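March, by the blog's owner

Gripper trouble again

So the Grinen packed up at episode 198, two short of the 200 I'd promised myself before lunch. The fingers close, I get a nice firm grip, and then the width reading just sits at 49 as if nothing's moved!

I blamed the cable first (I always blame the cable), swapped it and got the same thing. Then I went back through the morning's logs and found it had been sticking on and off for ages. Lovely. 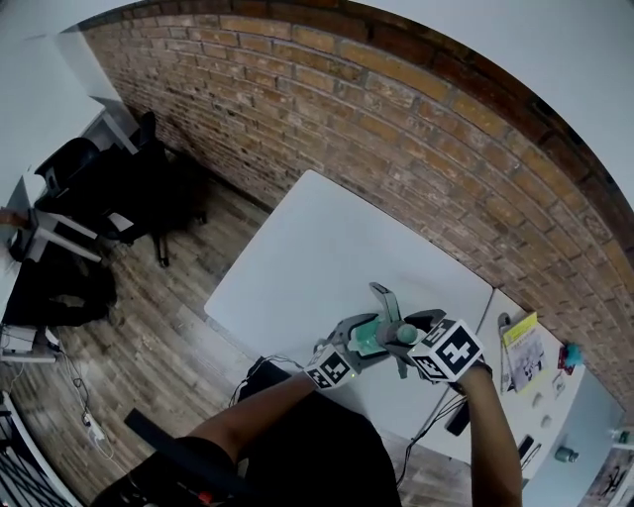
The worrying bit is that the recorder never complained. It saves a frozen number as happily as a live one, so nearly 2000 frames are going in the bin. I've added a check that beeps if the width stays put while the motion data doesn't, and I've emailed Lovton about a new encoder.

Comments

ekano_fan: Mine did this, it was a loose magnet.

Ignacio workshop: Is the beep loud? Asking for our office.

Last updated: March, 4.40pm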